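Search this repository Go
Home | Files | Issues | Wiki | Releases

# flirneck-letters

Plain text transcriptions of the letters in the Flirneck papers, a small literary magazine and its contributors, between the wars. Work in progress. Expect gaps.

## Whats in here

- `letters/` one file per letter, UTF-8
- `meta.csv` sender, recipient, place, box, folder
- `drafts/` two abandoned novel chapters, not proofread
- `notes/` mine, messy

3636 files in total in `letters/`. Most run under 2000 words. 70 are postcards, tagged `pc`.

## Source

Typed up from the Uvia microfilm, then checked against the Quiroga carbons where a carbon exists. Box 20 never filmed properly, so those letters come from the carbons only. Marked `c-only`.

## Conventions

- spelling left as written, incl. the French
- `[?]` after a doubtful word
- `[...]` for anything illegible
- crossed-out text in `~~`
- undated letters: folder order kept, no guesses in the date column

## Known problems

Page breaks inconsistant before box four. Some initials still unresolved, two correspondents sign with the same letter. Don't run stylometry on the drafts yet, paragraphs are out of order in the second one.
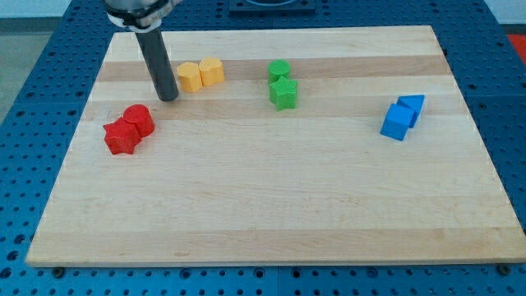

Varel wrote in to say the postcards shouldn't be counted as letters at all, half of them are just train times, and anyone measuring sentence length ought to drop them first. Fair. Filter on `pc`. I'm leaving them in the main folder though, a few are the only evidence of who was reading the proofs.

## Updates

Next pass in May, box 20 first. Corrections by issue please, one letter per issue, give the file name.

Related repositories
flirneck-index
uvia-microfilm-tools
quiroga-carbons
little-magazines-metadata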